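Play Kitchen Odds and Ends, Gallery 4

I have never quite believed in play food. People tell me it teaches kids to cook, or to share, or to name their vegetables, and the boxes it comes in say the same thing with more exclamation points. My own kids mostly used theirs to fill a pillowcase. Still, there is a lot of it about, people keep asking me which pieces are worth having, and the Kaczmarczyk play kitchen pages had room for one more gallery, so I said I would look at some of it with my eyebrows up.

My rules are simple. I don't care if a piece is cute. I want to know if a four-year-old can tell what it is from across a table, and if it goes with the rest of the set without an adult having to explain it. Price doesn't come into it much - most play food is either a dollar at a yard sale or far too much in a nice shop.

Ketchup, strawberries and a colander. The red bottle with the white cap passes the across-the-table test easily, and I resent it a little. Why does every toy pantry have to come with a condiment? You can't pretend to cook ketchup. The strawberries I have less against. 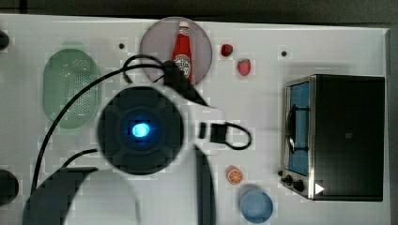
Tanvir Matubbar: I'd stick up for the ketchup. Mine never touched the pots and pans, but they would squirt pretend ketchup on everything, including the dog, and it kept them at the table longer than any of the proper cooking things did. The colander was the one that ended up as a hat.

Fair enough, and I've heard the hat story from other people too. I would still rather have a colander than a second saucepan. It has a job, the holes are interesting to poke at, and when the game is over it holds the small stuff. Whether a child learns anything about draining pasta from it is another matter. I doubt it.

Soft fruit is where I expected to be won over and wasn't, quite. Plush is quiet when it gets thrown, which counts for a lot in an upstairs apartment. But it picks up every crumb and hair in the house, and I have yet to see a plush banana come out of the wash looking like it did going in. You also can't peel most of them, and peeling is the whole point of a banana.

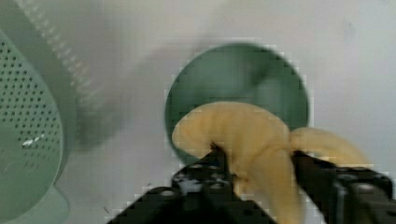

Plush banana, pale yellow, with the green plate and the colander.

Wilson Correa wrote in May to ask if plates matter, or if kids will just use whatever is lying around. They'll use whatever is lying around. I'd get a couple of plain round ones anyway, in colors that don't fight with the food.

Wooden food gets its own gallery next, and I'm not promising to be any nicer about it.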